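Chapter 5
Showing the Task

5.1 Why we start with a person

Chapter 4 ended with a robot that could reach any point on its bench and still had no idea what to do there. Writing out each movement by hand works well enough for stacking identical boxes. It works badly for cloth, which lies differently every time it is put down.

The usual answer is to let a person do the job through the robot and keep a record. One complete run, from the starting position to the finish, is called a demonstration. A demonstration holds the joint positions at each moment, the commands sent to the grippers and the views from any cameras. Later chapters deal with how a program learns from such records. This one deals with making them.

There are 2 common ways to give a demonstration. In hand guiding, the teacher takes hold of the arm and moves it. In remote control, also called teleoperation, the teacher moves a separate set of controls and the arm follows. Hand guiding is cheap and quick to learn, but the teacher's own hands and sleeves get into the camera views, and guiding two arms at once is awkward. For work that needs both arms, most teachers prefer remote control.

Folding is a good first case. The grippers have to work close together over a small piece of cloth -- close enough to collide if the teacher is careless -- and neither arm can do the whole job neatly alone.

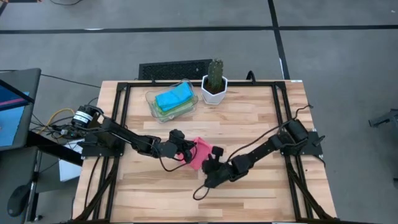
5.2 Planning a session

Bok-nam Shin, who taught the folding tasks at Stitcombe, asked new teachers to practise without recording until they could finish 5 runs in a row. Only then did they begin the set of 100 that the project needed. Ro-un Moon kept the session notes, and wrote down every failed run along with the good ones.

Before recording, decide three things: where the arms start, what counts as finished, and when a run should be thrown away. A dropped corner that the teacher picks up again may be worth keeping -- the program will drop corners too. A long pause while the teacher thinks is usually not.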